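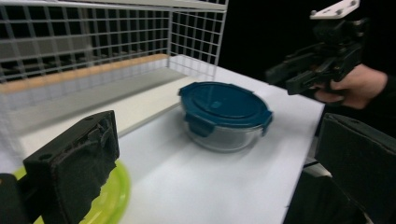

Unit 2: Teaching the arm, and what happens to the job

Welcome back! Last time we stayed pretty general, with lots of talk about "tasks" versus "jobs," and a few of you told me afterward that you wanted a case with real dishes in it. So we're spending this unit at Zotamska, which takes back reusable food containers from office kitchens, sorts them, checks the lids and sends them out again. They've been working with an outfit called Latero on getting robot arms to do part of the sorting bench.

Before the arm does anything, a person has to show it how. At Zotamska that means somebody from the sorting bench holds a gripper in each hand and handles the containers with those instead of with fingers. Glass bowl, blue clip-on lid, plate, rack, over and over. The motion gets recorded, and the recordings are what the arm learns from. A demonstration shift is 90 minutes and then you swap out, and having tried it myself I would not want to go any longer (my forearms were useless for the drive home).

Keep one question in your head as you read: who in this building knows how to handle a slippery round lid, and are they being paid as if they know it?

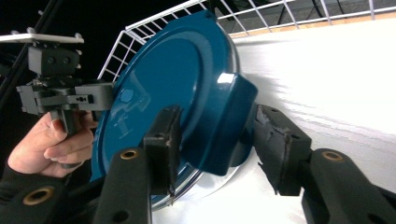

What the hands already know

When I first talked to the sorters, I asked how they pick up a lid. Bad question. They looked at me like I'd asked how they walk. Then they put the grippers on and suddenly everybody had opinions! Go in by the rim, tilt it, don't squeeze the middle, watch the clips. The grippers take away your fingertips, so things you've done for years without thinking turn into things you have to decide.

The textbook word for this is tacit knowledge, and you should know it for the quiz, but I'd like you to remember the lid too. Two jaws with pads on them against one smooth, shiny, curved surface. If you're off by a little, it skates away from you. People on the bench worked out their own ways of coming at it, and those ways are now in the recordings.

Some things that changed at Zotamska, from my notes:

The sorting bench went from one job title to two, sorter and demonstrator. Demonstrators got a 50 cent raise per hour. Sorters didn't, even though most people do both over a week.

Speed stopped mattering on the demonstration table. Latero wanted clean, steady movements, and the fast sorters had a hard time with that. One of the fastest asked to go back to the bench after her first shift.

Pads wear. You'll see chewed-up edges on the grippers if you look closely. Changing them landed on the demonstrators, and it was in nobody's job description when I visited. Put a star next to that one, we'll come back to it in the Viklund reading.

Breaks got more regular. Everybody liked this part.
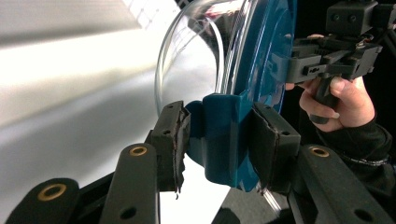
Jaws closed on the teal base at the tab, with the clear dome to the left.

Now the part we'll argue about in class. The bench had 39 people when the project began, and management has said no one will be let go over it. I believe they meant it when they said it. But read the Vevach agreement in your packet next to the Zotamska memo and look at how differently they're worded. Vevach spells out retraining hours and who pays for them. Zotamska says people will be "supported." I don't know what that means and neither did the sorters I asked.

Also think about the recordings themselves. If your way of turning a lid ends up inside a machine, do you have any claim on it? I go back and forth on this one. Come in with a position, even a half-baked one.

To do before we meet:

Read the Vevach agreement, sections on retraining and on pay.

Pick a hand task from a job you've had and write one page on how you'd show it to somebody who could only use two jaws. Try it with kitchen tongs in each hand if you've got them. It's more fun than it sounds.

Bring one question for the sorters. I'll pass them along in March.

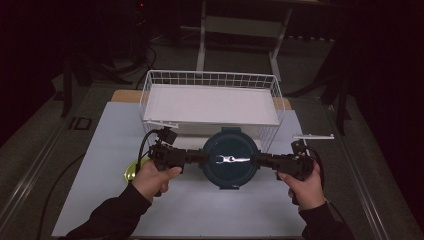 Renata Holmquist
Instructor, Work and Automation

A few loose ends. The one-pagers can be handwritten. If you write about a job you still have, leave out your employer's name please. Several of you asked whether the demonstrator has to use both hands the whole time, and the short answer is that it depends on the task. For the container work both grippers come in toward the lid together, so you can't rest one arm while the other does the job, and that's a big piece of why the shifts are kept short.

The Viklund reading is long. Skip the appendix, and spend your time on the interviews with the maintenance crew.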